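Philomena Duggan
Right, several of you asked how I got on with the old computer, so make a cup of tea and I'll tell you the whole thing in bits, as I always do. (My sister says I could make a thread out of buying stamps.)

The computer came from my uncle's house in Bollevstead. He kept everything on it — the parish walks, the allotment diary, and every photo he took on the Gosberg trips, when the whole lot of us went up in two cars with far too many sandwiches.

It had been in his back bedroom under a tablecloth, with a fern on top. I'm not joking about the fern, which has come home with me too and is doing very nicely on the landing, thank you to those who asked.

I'm no expert, I should say that early on. I can change a plug and I once mended a toaster. But I'd read up on it over a few evenings in November and I felt ready to at least have the side off.

First job, everything unplugged at the wall, and then I held the power button in for a bit as the library book told me to. Then I took my cardigan off, as it's a terror for static, and touched the radiator a few times to be on the safe side.

I do love the inside of a computer, now that I've seen a few. It's like looking down on a little town from a hill! All those tiny things lined up along their streets, and you wonder who sat down and decided where each one would go.

The bit I was after was the hard drive, and I was so pleased when I found it, because it sits in a bright blue plastic carrier and you really can't miss it.

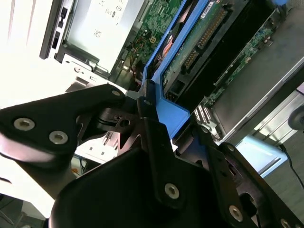
The hard drive in its blue carrier, green circuit board facing out.

If you're doing this yourself, look for the cables before you start tugging at anything. Mine has one for power and one for data, and I put a dab of nail varnish on each so I'd know which was which later. Coral for power, clear for data. I then forgot that clear varnish is clear, so learn from me there.

Don't pull on the wires themselves, take hold of the plug and ease it. If it's stubborn, have a biscuit and come back to it. I came back to mine after 2 biscuits and the end of a radio play.

Jafri from the repair evening in Jurninska Street has offered to copy everything over for me, and he wouldn't hear of being paid, so he's getting a fruit cake. He reckons there could be a good few of the Gosberg pictures on there. I have 41 of them on paper already, but the best ones were never printed.

Someone asked where the parts go while you're working, and it's a fair question. I used to use a tea tray, and then a screw rolled off it and under the cooker, where it still lives. I like something with little compartments and edges now, so that each piece has a place to be.

Flat and steady matters as well. A ribbed metal surface is handsome but I'd want the very small screws kept well away from those grooves.

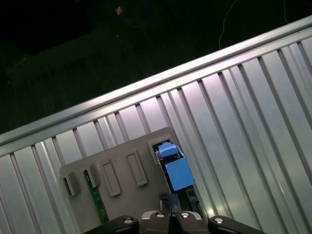

Grey board with its slots and recesses, blue block up at the corner and the narrow green circuit strip on the left.

I do think grey with blue is a lovely combination, by the way. I've been looking at paint for the bathroom ever since.

A few replies in one go, as I'm slow at typing. Yes, I kept the screws, they're in an egg cup with cling film over it. No, I'm not selling the case. Yes, the fern is a real fern.

And to the lady with the 448 photos on a drive she's afraid to touch — please don't leave it in the shed, love. Bring it indoors somewhere dry, wrap it in one of those anti-static bags, and write on the bag what it is. I've lost more to unlabelled bags than I ever have to breakages.

I'm dropping mine off at 4 tomorrow, cake permitting. If the allotment diary is on there I'll post the page about the prize marrow, as I know at least one of you was there and remembers it differently.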